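Shelf Stockers and Display Assistants, Part-Time
Flisside Snack Wholesale, Nedgate showroom

Posted in October. Open until filled.

Flisside supplies packaged snacks to small grocery stores, coffee counters and office kitchens. We carry 428 items, mostly crackers, pretzels, bars, cookies and dried fruit. Store buyers come to our Nedgate showroom to look at the packages on real shelves before they order.

We are hiring part-time staff to stock, straighten and reset those shelves. The job is hands-on and most of it is done standing. You do not need experience in retail or in food, but you do need to care whether a box is facing the right way.

The shelves

The showroom units have metal uprights with light wooden shelf boards. The uprights are perforated, and you will learn to move a shelf up or down when a taller box comes in. Products stand on the boards with the front panel toward the aisle. Extra boxes of the same item go behind or next to the front one.

A typical section is the one with the Simple Mills boxes. The Mint Chocolate Sweet Thins and the Soft Baked Almond Flour Bars share the upper shelf with Pretzelized, and the backup boxes are kept behind the ones in front. 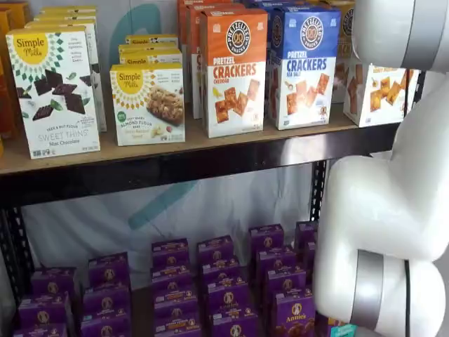
What you will do

Bring cartons from the stockroom on a hand cart, open them, and flatten the empties.

Check each item against the shelf plan for that section. Plans are printed and kept in the binder by the stockroom door. If the plan and the shelf label disagree, ask the shift lead before moving anything.

Face products forward and bring them up to the edge of the shelf. Upright boxes should stand square. Boxes that are meant to lie flat should be parallel to the shelf lip.

Rotate stock by date, oldest in front.

Pull crushed, torn or opened packages and write them in the damage log. Damaged food is not for sale and may not be taken home.

Wipe down boards before a section is refilled.

Twice a year we reset the whole floor. All sections are emptied, the shelf heights are changed and everything goes back according to the new plans. The next reset covers 114 sections and takes most of two weeks. Extra hours are available then, and we ask everyone on the team to work at least three of the reset shifts.

Flat boxes and small boxes

Different packages need different handling. A big cracker box lying on its face or back turns easily when someone brushes past it, and two of them side by side will soon be at different angles. Small boxes in a row drift apart, and the board starts to show between them. A lot of the daily work is putting this right after buyers have picked things up and set them down again. The upper shelf with the white cracker boxes and the lower one with the row of purple snack boxes are a fair sample of both kinds.

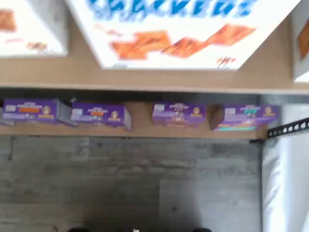

HOURS AND PAY

Shifts are four or five hours long. Morning shifts start at 6:30 a.m. and are for filling shelves before buyers arrive. Afternoon shifts start at 1:30 p.m. and are mostly facing and straightening. Please tell us which you want. We will try to keep you on the same shifts each week.

Pay is hourly and the rate is the same for mornings and afternoons. We will give you the rate in writing before your interview. Staff who complete their first 100 hours receive a one-time payment of $600 with the next paycheck. Training hours count toward the 100.

Training is two paid shifts with a member of the current team. You will learn the binder, the hand carts, the damage log and how to adjust a shelf.

REQUIREMENTS

You must be 18 or older and legally able to work in the United States.

You should be able to lift 30 pounds, climb a three-step ladder, and stand for a full shift with breaks.

You need to be able to read small print on packages, including dates and flavor names. Many boxes from one brand look nearly the same from a few feet away.

Closed shoes with a non-slip sole are required. We provide gloves, an apron and a safety knife.

If you have a food allergy, please let us know before your first shift. Packages stay sealed, but breakages happen and the stockroom holds products with nuts, wheat, milk and soy. We can assign some sections and not others.

GOOD TO HAVE

Experience in a stockroom, pantry, library or anywhere else things are put back in order. Basic use of a handheld scanner. Spanish is useful with several of our regular buyers.

LOCATION

The showroom is on the ground floor of the Kjærgaard Building in Nedgate. The staff entrance is on the Estgate side, next to the loading door. Bike racks are by the same entrance. There is free parking in the rear lot before 9 a.m., and street parking after that.

HOW TO APPLY

Send a short message through the Jobs form on our website, or pick up a paper form at the front desk. Include:

Your name and a phone number
Morning, afternoon or either
The earliest you could start
Any past work with stock, shelves or packing (a line or two is enough)

A resume is optional. We do not need a cover letter.

We answer every application. If we would like to meet you, we will set up a visit of 45 minutes. The first part is a talk with the shift lead. After that you will be given one section, its plan and a mixed carton, and asked to set it up. The visit is paid as one hour of work whether or not you are hired.

Please do not send applications to the order desk. They handle customer calls and cannot pass them on.

Flisside is an equal opportunity employer. If you need a change to the application or the visit because of a disability, note it on the form and we will arrange it with you.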